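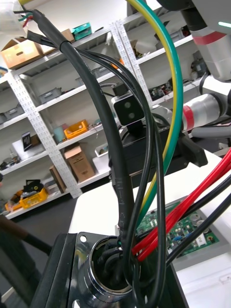 Thick and thin cables, Vukotness open day

A Day Out at the Dirar Woollen Mill

I have been meaning to go to the open day at Vukotness for more years than I care to admit, and every June something has come up, usually a wedding, and once a burst pipe. This year the calendar was clear, so I packed a flask and two rounds of cheese and pickle and caught the early bus, which drops you at the bottom of the hill by the chapel and leaves you to climb the rest. It is quite a hill! I stopped twice to admire the view, and once more when I had already admired it.

The open day takes in most of the village. You buy a wristband at the Ibrahim Hall, which used to be the mill school, and it gets you into everything until five o'clock. They hand you a folded map as well, drawn by one of the local children I should think, with north at the bottom. I went the wrong way straight off and found myself in somebody's garden, where I was given directions and a stick of rhubarb.

The mill itself is what I had come for. Dirar has been weaving blankets on the same bend of the river since my grandmother was a girl, and she had one on her bed, cream with a green stripe, that I was allowed under when I was poorly. I half hoped to see the same pattern and half didn't dare ask. The tour starts in the wool store, and the smell meets you well before the door does, sheep and oil and something a bit like wet cardboard. Our guide had us all put a hand into an open bale and hold it there for a minute, and when you take it out your skin is as soft as butter from the grease. A little lad in front of me did both arms up to the shoulder and had to be steered away.

From there you go up to the carding floor, where the fleece is combed out into a sort of cobweb and then rolled into soft ropes with no strength in them at all. You can pull one apart with a finger and thumb. After that comes the spinning, and I will confess I lost the thread of the explanation (sorry) as the noise was tremendous and the guide had a gentle voice. What I did take in is that the twist is everything. Too little and the yarn falls to bits, too much and it kinks up on itself like a telephone cord, and there was a lady on that floor who could tell which it was by running it past her thumbnail.

The weaving shed had 11 looms, and they had 3 of them going while we were there. I could have watched for an hour. The shuttle goes over and back faster than you can follow, and the cloth creeps down so slowly that you have to look away and look back again to believe in it. A blanket takes most of a morning. We were told to keep behind the yellow rope, and I kept well behind it, though I did lean.

My favourite part was the pattern room, up a narrow stair with a handrail worn to a shine. They have kept a card for every design the mill has ever woven, over 3465 of them, in shallow drawers with brass handles, and each card has a snip of the finished cloth pinned in the corner. You are allowed to open the drawers if your hands are clean, and there was a basin and a towel on the landing for those of us still greasy from the wool store. The colours have lasted wonderfully. There was a run of purples from before the war that looked as if they had been dyed last week, and a whole drawer of mustards, which I suppose somebody must have wanted at the time.

I asked about my grandmother's blanket in the end. I described the stripe as best I could, and the young woman in charge went straight to a drawer by the window, then another, then a third, and brought out two cards that might have been it. One had the stripe too wide. The other I couldn't swear to, but I stood holding it for a good while, and she was kind enough to go and tidy something at the other end of the room.

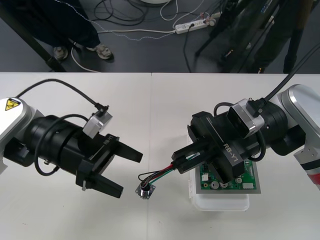
By then it was past one and I was ready to sit down. The tea tent was on the green, run by the Flivateo bakery from the next valley, and the queue went right round the war memorial. It moved along nicely, mind you, and people were in such good spirits that I hardly noticed. I had my own sandwiches, so I only bought a pot of tea and a slice of something called river cake, with damsons in the bottom and a crumbly top. I went back for a second slice and then for one to take home, and the one to take home didn't get there.

The afternoon I spent mostly wandering. The chapel had a display of christening gowns, the oldest of them hardly bigger than a tea towel, and there was a brass band on the steps who knew four tunes very well. Down by the river you can follow the old mill channel as far as the sluice, a flat and easy walk once you have got over the stile, with yellow flag irises all along the wet side. I saw a dipper bobbing on a stone. I also saw a man trying to get a pushchair over the stile with the baby still in it, and lent a hand.

The dye garden is a new thing and I would say give it a couple of years. It is laid out in beds behind the mill, with madder, weld and woad, and the labels are very good, but the plants are small yet and the woad had been got at by caterpillars. There was a dyeing demonstration at half past two which was packed three deep, so I saw the back of a large sun hat and heard the people at the front say "ooh" when the skein came up out of the pot. I gather woad goes in yellow and turns blue in the air. I shall get there earlier next time.

Some practical bits, for anyone thinking of going. The wristband was fair value for a whole day. The mill tour has stairs, and the pattern room can't be reached any other way, but the wool store and the weaving shed are on the level. Take a cardigan, as it is chilly by the river even in sunshine. Dogs are welcome on the green and along the channel but can't go in the mill. The shop takes cards now, and it is worth asking for the seconds basket, which they keep behind the counter. I came away with a cot blanket that had one slightly wavy edge, and a bag of odd balls of yarn for my neighbour, who will make hats of them.

The last bus is the number 23, and it goes from the chapel at ten to six. I was down there with plenty of time, sitting on the wall with my shoes off, and half the brass band got on with me. The tuba had a seat to itself.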